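Kukitz Evening Talks, November
Condiments: A Short History of Putting Things On Other Things
Speaker: Zihan Hou

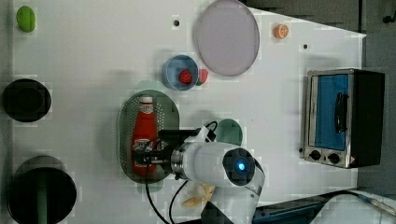
Slide 1. Ketchup, with a strawberry in a blue bowl.

Wait for the chairs to stop. Thank Vulimia for the hall and the biscuits.

Opening: ask who keeps ketchup in the fridge. Then who keeps it in the cupboard. Let them glare at each other. Move on before it gets personal.

Slide 2. Where the word comes from. Probably a fish sauce from southern China, by way of traders with poor spelling. No tomatoes in it for a long while. English cooks tried mushrooms, walnuts and oysters first. Read out the walnut recipe, slowly. Skip the line about the anchovies if anyone is still eating.

Slide 3. Tomatoes turn up. Early versions were thin and went off quickly. More vinegar and more sugar sorted that out, and children have been grateful ever since.

Slide 4. My survey. I wrote to 280 households in Flusberg and asked what they put on chips. 16 replied. 5 of those were complaints about the survey. Pause here. At Lu they laughed, at Flusberg they did not.

Slide 5. Mustard. I am told I must be fair to mustard. Two minutes, no more.

Slide 6. Brown sauce. Nobody agrees what is in it, including people reading the label. Pass round the tasting spoons. COLLECT THE SPOONS.

Questions until the caretaker rattles his keys. If asked about mayonnaise, say that is next year's talk.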